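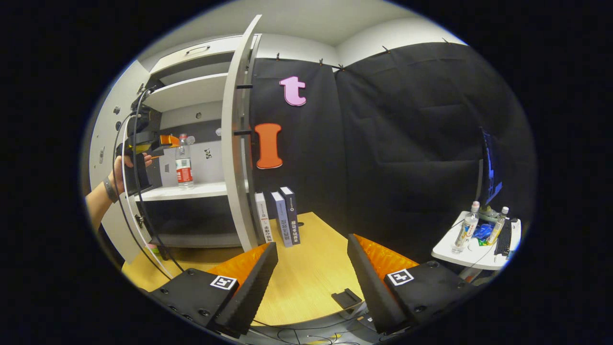
Contrato de futuros

Um contrato de futuros é um acordo padronizado, negociado em bolsa, pelo qual as partes se obrigam a comprar ou vender determinada quantidade de um ativo, em data futura, por um preço fixado no momento da negociação. O ativo subjacente pode ser uma mercadoria (cereais, metais, petróleo, açúcar) ou um instrumento financeiro (taxa de juro, moeda, índice de ações).

Distingue-se do contrato a termo pela padronização, pela negociação em mercado organizado e pela interposição de uma câmara de compensação, que se torna compradora perante todo vendedor e vendedora perante todo comprador.

Especificações

As regras da bolsa definem o ativo, a qualidade admitida, o tamanho do contrato, os meses de vencimento, a variação mínima de preço, o modo de liquidação e, quando há entrega física, os locais autorizados. O preço é a única variável negociada. Em mercadorias, diferenças de qualidade em relação ao padrão são tratadas por uma tabela de ágios e deságios, aplicada na entrega.
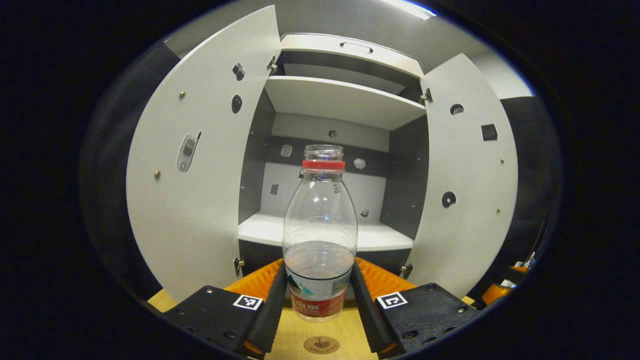 Garrafa de plástico transparente, sem tampa, com anel vermelho no gargalo.

Os plásticos entraram tardiamente nesse mercado. A variedade de graus comerciais de resina dificulta a definição de um padrão único, e boa parte do volume continua a ser transacionada por contratos bilaterais, com preços indexados a cotações de referência.

Margem e ajuste diário

Para abrir uma posição, o participante deposita uma margem inicial, que funciona como garantia de cumprimento e não constitui pagamento parcial do ativo. Ao fim de cada sessão, a câmara apura o preço de ajuste e credita ou debita a diferença nas contas dos participantes. Se o saldo cair abaixo da margem de manutenção, é emitida uma chamada de margem. A falta de reposição no prazo autoriza o encerramento compulsório da posição.

Num contrato de 30 toneladas, uma queda de 4 unidades monetárias por tonelada gera um débito de 120 unidades para a posição comprada e um crédito de igual valor para a posição vendida.

Formação do preço

Para ativos armazenáveis, o preço futuro teórico corresponde ao preço à vista acrescido dos custos de financiamento e armazenagem até o vencimento, deduzido o rendimento de conveniência. Quando os preços futuros superam o preço à vista, diz-se que o mercado está em contango; na situação inversa, em backwardation. A diferença entre o preço à vista e o preço futuro denomina-se base e tende a zero à medida que o vencimento se aproxima.

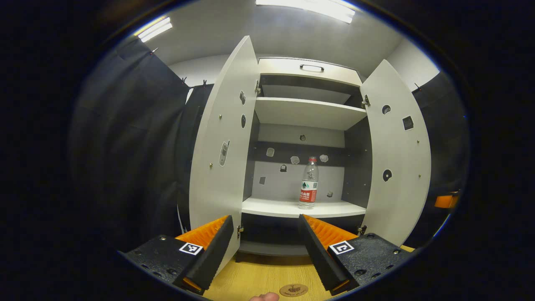 Garrafa de plástico transparente em armário branco de portas abertas.

Meesuk e Nilsuwan propuseram uma decomposição da base em três componentes: custo financeiro, custo físico e prêmio de escassez. Este último é o de estimação mais difícil, por não ser diretamente observável.

Liquidação

A maioria das posições é encerrada antes do vencimento, por operação de sentido contrário. As restantes são liquidadas por entrega física ou financeiramente, pela diferença em relação a um preço de referência. Na entrega física, o vendedor apresenta um aviso de intenção, e a câmara designa o comprador segundo critério previsto no regulamento.

Ver também

Contrato a termo
Opção (finanças)
Câmara de compensação
Rendimento de conveniência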